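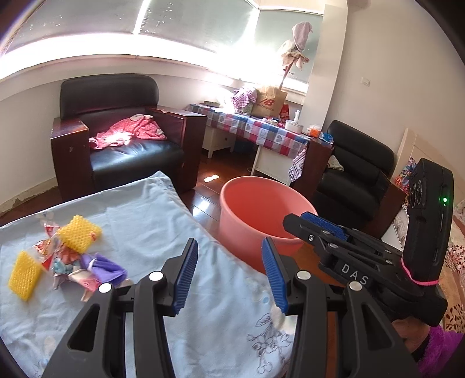
Issue 11 — page 2

Clearing a bedroom before lunch, starting from the bed
by Vaida Paulauskas

Many people begin to tidy a bedroom from the floor. I did it this way for years, and I always finished with a clean floor and a bed I could not sleep in. Now I begin with the bed, and I do the chair second and the floor last. The whole job takes me one morning, with a stop for tea.

What you need

One big basin, the round plastic kind that people use for hand washing. Mine is pink. One bag for rubbish. One small bag for things that can be used again. A damp cloth and a broom. You do not need to buy boxes. In my first year in this flat I bought 11 of them in the Derkby shop, and I then had to find a place for the boxes.

Before you begin

Open the curtains. Sunlight on a dark wooden floor shows you every hair and crumb, and you will want this later. Put the basin on the floor close to the bed, so that you can drop things in it without walking. It should be empty when you start. If it already has socks in it from last week, put these in the washing machine first.

Step 1. Make one pile on the bed

Collect all the small things from the bed, the night table and the windowsill, and put them together on one side of the sheet. In our home this is mostly wrappers from snacks, the foam net sleeves that come on fruit, and some piece of cloth that was forgotten between them. Do not sort yet. If you stop to look at each thing you will still be sitting there at two o'clock.

Leave the sheet on the bed while you do this. It catches the crumbs, and it is going in the wash anyway. A light-coloured sheet is better for this work than a dark one, but be careful if it has a printed pattern. Ours is light blue with little line drawings, cherries and so on, and small things can hide very well on top of a drawing.

Step 2. Take the cloth out first

Anything made of fabric comes out of the pile before the rubbish goes. I learned this after I threw away a good handkerchief of my mother-in-law, Elīna Laur, together with a handful of sweet papers. She still mentions it in July, when we visit her. Shake the cloth over the sheet, look if something is folded inside, and drop it in the basin.

Step 3. Wrappers

Press each wrapper flat with your hand before it goes in the bag. Crumpled plastic takes a lot of space, and flat plastic takes almost none. Check in your own town if soft plastic can be recycled. Where I live the rules changed two times, so I keep a note on the inside of the cupboard door.

Step 4. The foam sleeves

I keep a few of these and put the rest in the rubbish. They are good for:
wrapping a small glass when you move house
a jar lid that is difficult to grip
pears in a lunch bag
between two small plates in the cupboard

My neighbour Raimonds Stankevičius cuts them and puts the rings under his flower pots. I tried it and they moved around too much, but his pots are heavier than mine.

Keep only the number that fits in your small bag. When the bag is full, the new ones go out.

Step 5. The chair

Every bedroom has a chair for clothes that are not clean and not dirty. Ours is a black leather armchair with wooden armrests, much too nice for this work. Today it has a pink thing with white dots over the seat.

Take each piece and decide at once: hanger or basin. I do not allow myself a third answer. If you have a leather chair that stands near the window, do not leave coloured clothes on it for a long time. The sun fades the fabric, and a damp garment is not good for leather. Afterwards wipe the seat with the cloth, well wrung out, and dry it with a towel.

Step 6. Strip the bed

Lift the corners of the sheet to the middle, so the crumbs stay inside, and carry it to the balcony or the bath to shake it. The sheet goes in its own wash — foam crumbs stick to wool and are very hard to remove.

Step 7. The floor

Now you can sweep. Begin at the wall farthest from the door. Move the chair, and sweep behind it also. For dark wood I use water with a very small amount of soap, 2 drops in 400 ml, and I wipe in the direction of the boards. More soap leaves grey marks, which you will see each time the sun comes in.

Take the basin to the laundry when the floor is dry, and wipe the bottom of it before you put it away.

In the next issue Rocío Aranda writes about wardrobes.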